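List: Fledska Growers and Eaters
Subject: Re: winter shares, storage squash and the pickup barn
Date: 2023-11-07

On the list last night, a member wrote:

> Hi all, we're new this season and loved the summer boxes, but I'm
> on the fence about winter. What do you really get between now and
> February? I picture a lot of turnips. Also, is the pickup still at
> the Judia barn, and can we split a share with our neighbors? One
> more thing, my last two squash went soft on the counter in a couple
> of weeks. Am I doing something wrong?
>
> Thanks, and thanks for the carrots, my kids ate them in the car.

Oh, I'm so glad you asked, because winter is my favorite share of the whole year and I will talk about it to anyone who stands still long enough!

First the turnips. Yes, there will be turnips, but they're the small white salad kind until the ground freezes, and they're sweet enough to eat raw with salt. After that it's mostly roots and cabbages from the cold room, plus whatever we can keep cutting in the tunnels. Last winter we had spinach in nearly every box and it was the best spinach I have ever eaten (the cold makes it sweet, and the leaves get thick and crinkly). We've put in 497 row feet of it this time, along with claytonia, mache and a red mustard that may be too hot for the kids but is wonderful on eggs.

The rest of the list looks like this as of now: carrots every pickup, beets most pickups, two kinds of potatoes, leeks until they run out, red and green cabbage, celery root, parsnips after the holidays, onions, garlic, dried beans once, and squash until it's gone. There are 13 pickups in all. We skip the last one in December so everybody can get some rest, us included.

On the squash. Was it delicata? I'd bet it was delicata, or maybe one of the acorns. They have thin skins and they just aren't keepers, so eat those first, and soon. Butternut will sit happily for months if you give it a dry spot that's cool but not cold. The top of the fridge is too warm, and so is a counter next to the stove. Ours at home live on a shelf in the spare bedroom with the heat turned down, and we check them every week or so for soft spots near the stem. If you find one, cut it out, roast the rest that same day and freeze what you don't eat. It mashes up beautifully for soup or pancakes.

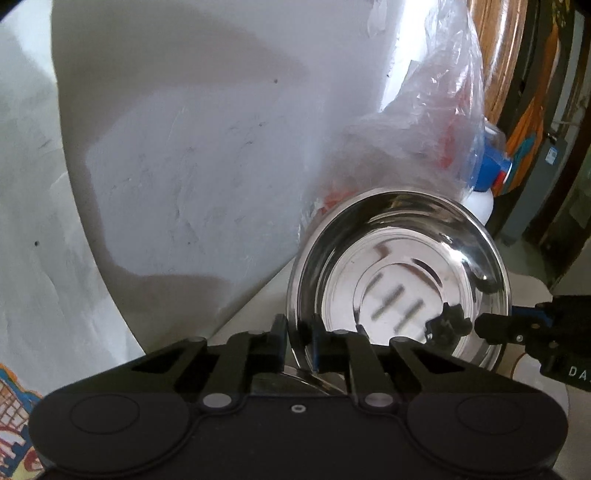
Kabocha is the odd one. It tastes a bit dull right off the vine and gets better and better with a few weeks of waiting, so if you got one of the dark green ones in your October box, please don't rush it! I like it cut in wedges with the skin on, roasted hot with oil and a spoonful of miso. We grew a gray one this year from seed that Bhardwaj sent along with our garlic order, and I'm completely in love with it. The flesh is dry and almost like chestnut. We only had one bed, so it will show up as a choice item on the swap table and not in every box, but I've already marked out 300 feet for it next year.

Carrots: take the tops off if they come with tops, don't wash them until you need them, and keep them in a bag in the bottom drawer. Same for beets. Cabbage doesn't need anything. Peel off the outside leaf when it looks tired and keep going.

Potatoes want the dark, and they want to be away from the onions. A paper bag in a closet is fine.

Pickup has moved, so please read this part even if you've been with us forever. The Judia barn was lovely in the summer but the wind comes straight through it, and last January we had lettuce freezing on the table while people signed in. From the first winter pickup we'll be in the packing shed at the home farm, in through the sliding door on the road side. Same hours, 3 to dusk. Park along the fence and leave the loop open for the truck, and bring your own bags or a crate (we're out of the waxed boxes and not ordering more until spring). The Nalleck drop stays where it was, on the side porch of the store, and those boxes will be packed and labeled so you can just grab yours and go.

And yes, please do split a share! Plenty of people do. Put one name on the sign-up, tell us who else might come by, and work out the dividing between yourselves. Some folks alternate pickups, some meet up and split everything in the kitchen. The alternating crowd seems happier, mostly on account of the cabbages – half a cabbage is a sad thing to carry home. If you want a half share on your own, we don't offer one in winter, but write to the list and I'm pretty sure you'll find a partner by the weekend.

A few other bits while I'm here.

The garlic is all in the ground and mulched, three days ahead of the rain. It was a long day and the straw got into everything, but what a good feeling to see those beds tucked in. Thank you to everyone who came out to pop cloves.

We still have soup bones and stewing hens in the freezer, first come, first served. Reply to me directly for those, please, not to the whole list.

Seed catalogs are starting to arrive and I'm taking requests. Somebody asked for more fennel and somebody else asked for less, so that's where fennel stands. What I'd love to hear is which tomatoes you missed this year. I'm leaning toward bringing back the yellow paste one even though it cracks, and I want to try an early melon under cover if there's room after the peppers.

If you're still on the fence, come by the shed during the first pickup and have a look at what's on the table. There'll be a pot of leek and potato soup on, and you can sign up right there.

See you at the shed,
your farmer at Fledska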